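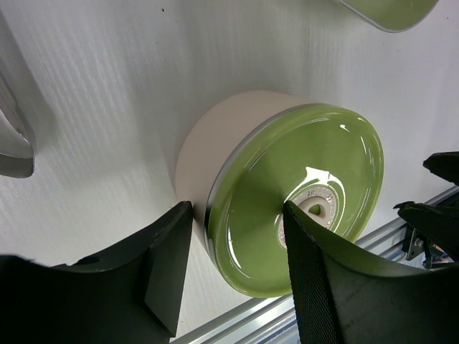 4. The Open Day

We had promised Gilmartin a demonstration, so on June 22, 2018 we opened the lab and let people in. I was nervous, I'll admit it. Up to then the only folks who had watched the two-arm cell run were Narendra Tyagi, Yu-na Heo and me, and we are a forgiving audience. We got about 40 visitors, mostly from the school next door (plus a few engineers from Rilex who asked very good questions and ate most of the cookies).

4.1 Setup

We kept the layout from Section 3 and changed very little. Both arms are bolted to the rail at the front of the table, one on each side, and they share the space in the middle. Yu-na picked kitchen things for the day, partly for the kids, partly because glazed ceramic is a hard case for us. It's shiny, it throws highlights into the wrist camera, and the depth estimate gets jumpy right where you want it steady!

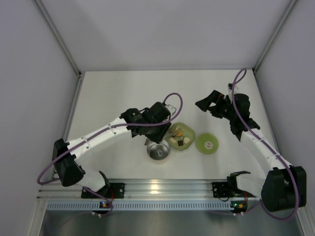 Figure 3. The two-arm cell with cookware on the table: a metal pot, a green bowl and a green plate. The left gripper is just above the rim of the pot.

4.2 What we ran

Each group got 3 tasks and could pick the order. Everybody wanted the bowl first, of course. Wayne Fairclough stood at the stop button and I did the talking, which meant I kept missing the arms while I explained them. Between groups we put everything back by hand and loaded the same start pose. I had wanted to shuffle the items as well, but with a line out the door we let that go, so please don't read the day as a test of generalization.

4.3 What people asked

We left cards by the exit and got a nice stack back. The most common question was how hard the fingers squeeze. Fair enough, and our answer was a bit weak: we cap the motor current and don't measure force at the fingertip. Severino Vidal has since started on a proper calibration, and we hope to have numbers by September. The second was why the arms move so slowly near the table. That one is easy, we set it that way for visitors, and the speed limit in Section 5 is back to normal.

One boy wanted to know if the arms ever argue over who gets the plate. They do, sort of, and the arbitration rule we describe next came out of 2 long evenings spent on exactly that problem.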